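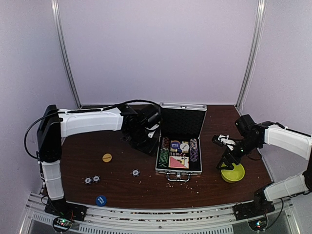 Home | Datasets | Docs | Downloads | Contact

Marnetano: two-arm tabletop demos

Marnetano is a set of 269 demonstrations, all driven by people. Each one shows a pair of arms how to put a poker set back in its case, and we're really happy with how it came out! Mikkel Østergaard and Gunhild Briem did most of the driving, using the Jolen hand controllers. 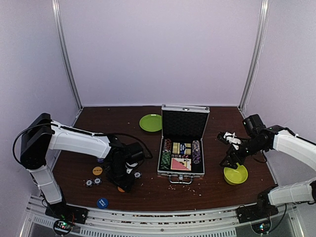 Every episode is one unbroken take with one operator running both arms. We kept the slow ones and the clumsy ones too — a fumbled grasp and its recovery can teach a policy a lot. Most of the driving is chip work, but the operators also practiced small pick-and-place moves on the right, like holding a little white object just over the bowl, and those moves are great for learning fine height control.

What you get per episode:

- joint positions and gripper opening for both arms
- video from the fixed camera and the wrist cameras
- a one-line task note from the operator

Episodes run to 1,105 steps at most. Load one like this:

 python view.py --episode 5

The layout changes between episodes, so please don't train on fixed chip positions.
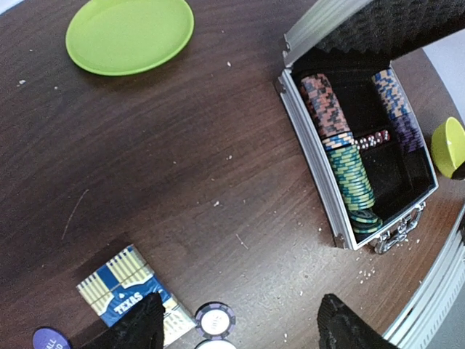
Wrist video is stored at full rate and lines up with the joint log by step number. If you only want a quick start, use the fixed camera first and add the wrist views later — Hubert Marciniak's baseline does it that way. Bug reports go to Hanne Ásgeirsdóttir.

Last updated: May 31, 2025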